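How a Town Council Makes a Local Law

A town council is a group of people chosen by voters to make decisions for a town. The rules it makes are often called ordinances. An ordinance applies only inside the town's borders. The council in Rorndale can set a rule for Rorndale, but it has no power over Kombo, the next town down the river.

Where an Ordinance Starts

Most ordinances start with a problem. A street may flood, or dogs may be running loose in a park. A council member writes down what the rule should do, and the town attorney puts it into legal language. The attorney also checks that the rule does not conflict with state law. When a town rule and a state law disagree, the state law usually wins.

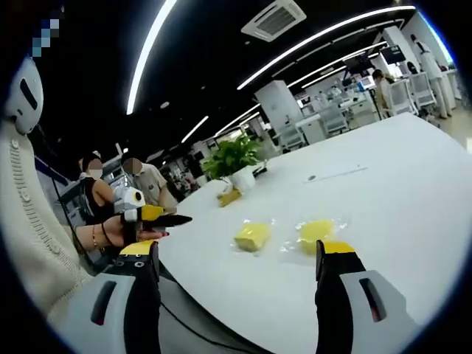
The written draft is given a number and placed on the agenda. An agenda is the list of items the council will discuss at a meeting. It is posted before the meeting so that residents can read it.

First Reading and Public Hearing

At the first reading, the title of the draft is read aloud. Members may ask questions and suggest changes. A change to a draft is called an amendment.

Next comes a public hearing. Any resident may speak for or against the draft, including people who are too young to vote. In Rorndale each speaker gets 2 minutes. The town clerk writes down who spoke and what they said. This record is called the minutes, and it has nothing to do with the clock. 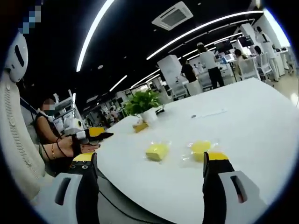

Two yellow sponges in clear plastic wrap on a white tabletop.

The Vote

The draft then comes back for a second reading. Before a vote can be held, enough members must be present. The number needed is called a quorum. In many towns a quorum is more than half of the council.

Each member votes yes or no. A member who does not vote either way is said to abstain. If the yes votes reach the number required, the ordinance passes. In some towns the mayor can reject it. This is a veto, and the council may be able to cancel it with a second, larger vote.

A Sample Case

Rorndale has 2355 registered voters. Its council passed Ordinance 685, which limits parking near the Prirodbridge footbridge. Some residents wanted the rule removed. Under the town charter, they needed 400 signatures from registered voters to put the question on the ballot. The clerk compared each signature with the voter list. Names of people who lived outside the town were crossed off.

A vote of this kind is called a referendum. The residents decide directly, and the council must follow the result. 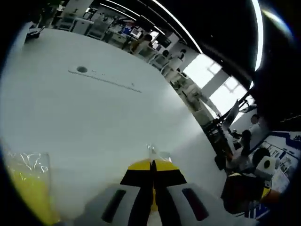

Words to Know

Agenda: the list of items for a meeting.
Amendment: a change to a draft or a law.
Charter: the document that sets out how a town is governed.
Ordinance: a law made by a town or city.
Quorum: the number of members who must be present for a vote.
Referendum: a vote by residents on a single question.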